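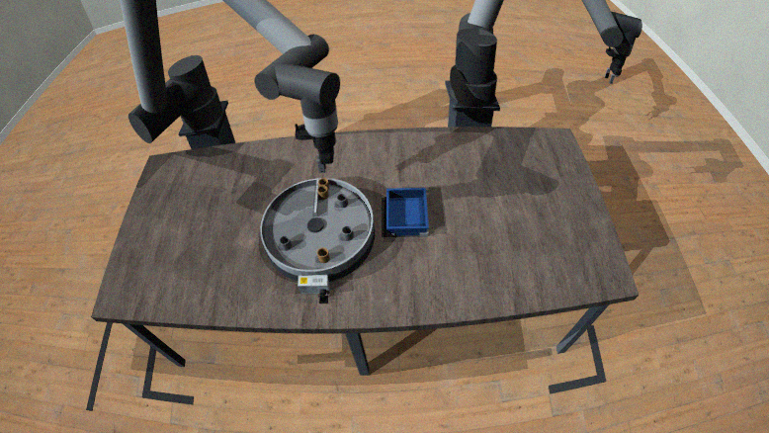
Sunday, July 7, 2019

My neighbor bought a Delorme mattress topper and has not stopped telling me about it since. Cooler nights, no back pain, better mood, a dog that now sleeps through till morning. I said that was nice. Then I went home and looked up the price, and I've been grumpy ever since.

I want to talk about sleep products, and why I no longer believe most of what's said about them.

I should say where I'm coming from. I slept badly for most of last year. Not in any dramatic way, I just woke at three and lay there doing sums. By December I had bought a weighted blanket, a pillow shaped like a saddle, two kinds of tea, and a bedside gadget called the Olard that glows orange and is supposed to tell your brain it's evening. It cost $140. My brain already knew it was evening. It was dark out.

The thing that gets me is the numbers. The Olard came with a booklet that said users fell asleep "up to 4 times faster." Faster than what? Faster than they used to, or faster than people without an orange light? Were they told to put their phones away at the same time? Because if you take a person who scrolls until midnight, tell them to sit quietly beside a lamp for half an hour, and they nod off, I don't think you get to hand the credit to the lamp. I wrote to the company and asked. I got a coupon.

The mattress stores are worse. There's one in the big strip out at Zostthorpe, next to the tire place, and I went in on a slow afternoon to see if I could get a straight answer. The bed the salesman liked best was $2,339. The bed next to it was $1,975. I lay on both. I asked what the difference was and he said "support." I asked if the cheaper one had no support. He said it had a different kind of support. I asked if anybody had ever measured it, and he told me to close my eyes and listen to my hips.

I did close my eyes. My hips had nothing to say.

And look, maybe there is a real difference after ten years of lying on the things. I can't rule that out. But he couldn't show it to me, and the tag on the bed couldn't either, and I'm the one who's supposed to come up with the extra $364 on faith. Every bed in the place was also marked down from some other, larger price that I don't believe anyone has ever paid. I drove by again two weeks later and the sale that had been ending that weekend was still ending that weekend.

Then there are the trackers. I wore a Zallport on my wrist for most of the spring. It gave me a score every morning, and I noticed pretty quickly that I was waiting for the score before deciding how I felt. One morning I woke up feeling great, checked it, saw a 52, and was tired by lunch. Another night I lay awake reading a whole paperback on the couch without moving much and it congratulated me on my deep sleep. I took it off after that and put it in the drawer with the tea.

What did help, a little? I hate this part, it's so dull. I quit drinking coffee after lunch. I moved the clock so I can't see it from the bed. I get up at the same time on weekends, which my family thinks is a personality flaw. The three o'clock thing still happens, maybe one night a week, and when it does I go sit in the kitchen for a bit and eat a cracker. I can't prove any of it worked either. It may just have been a bad year that ended. At least it was free.

That's my trouble with the glowing reviews too. People buy this stuff when they're at their worst, and a lot of people at their worst get better on their own. If they happen to own a new pillow at the time, the pillow gets five stars. The ones who don't get better are too tired to write anything. I know I never reviewed the saddle pillow.

If you've got a real sleep problem, the kind where you stop breathing or can't stay awake at the wheel, go see a doctor and don't read me. For everybody else, I'd wait a month before spending a dime.

I'm still going to be polite about the mattress topper. She invited me over to feel it. It felt like foam.

The Olard is on the porch now, if anyone local wants it. The moths seem to like it fine.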